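Keeping a Household Going Through a Civil Defense Alert

Last updated: July
238 shares | 16 comments

The county sends every home in Wammont a civil defense leaflet, and most of them end up in a drawer. Tape yours inside a kitchen cabinet door. It lists the siren signals and the shelter for your street.

Store water first. We keep 28 liters for two adults, in jugs small enough to lift with one hand. Write the fill month on each lid with a marker and change the water twice a year.

For food, buy what you already eat. Put new cans at the back of the shelf and use from the front. Pick a few things that need no cooking, and check that your can opener works by hand.

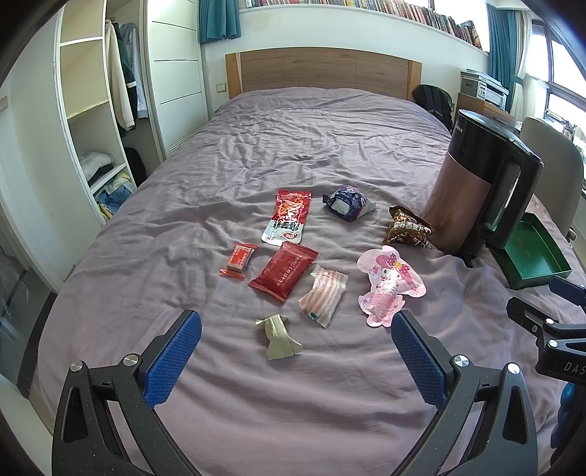
Baptiste Vasseur writes that his family in Conthorpe ran the three-day drill with the power switched off, and the radio batteries gave out on the second evening. He now stores two spare sets, taped together and marked with the size.

Cash is easy to forget. Card readers were down for most of the day during the Koubek exercise. Small bills are best, in an envelope with copies of your ID.

If your building has a shelter, walk there once after dark. Ours is 67 steps down, and the light switch is on the left behind the door. Bring a flashlight anyway.
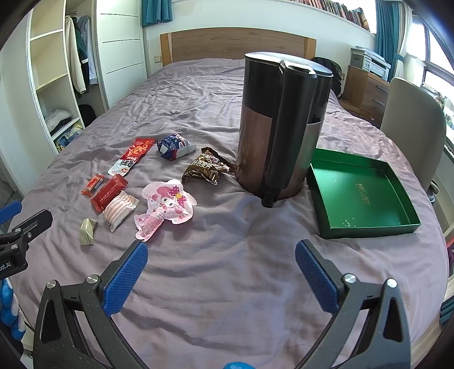

Kettle and snack packets on the bed.

Store medicines together in one bag, with a written list of doses. Check the dates when you change the water.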